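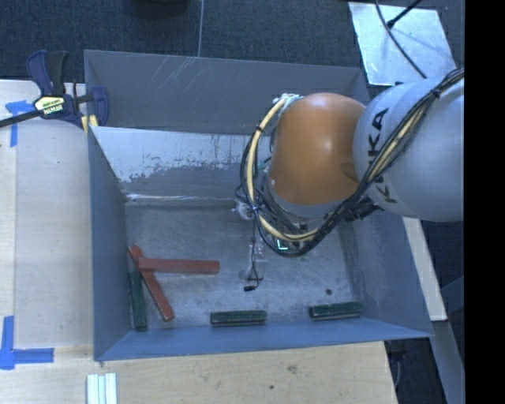
20 December 2019 — Tesness bench

Last job before the break: the gray bin. The lining on the sloped back panel is wearing off in patches, worst along the bottom, and the wall over it has picked up a set of diagonal scratches that everyone will admire and no one will claim.

Went at the floor with 80 grit, then a pad. It is now scuffed in a more organized way. The cloudy spots in the middle and toward the front stayed put through 11 minutes of rubbing, so I have promoted them to a feature.

Gretamport wants 40 for a pot of lining paint, Lambrakis 53 for what I suspect is the same pot with a nicer lid. Ordered the cheap one. Should come in January.

Please don't store lunch, coats or the good calipers in the bin meanwhile — you know who you are.

To do: mask the rim, find the small roller, ask Flarnadora if they want their clamps back.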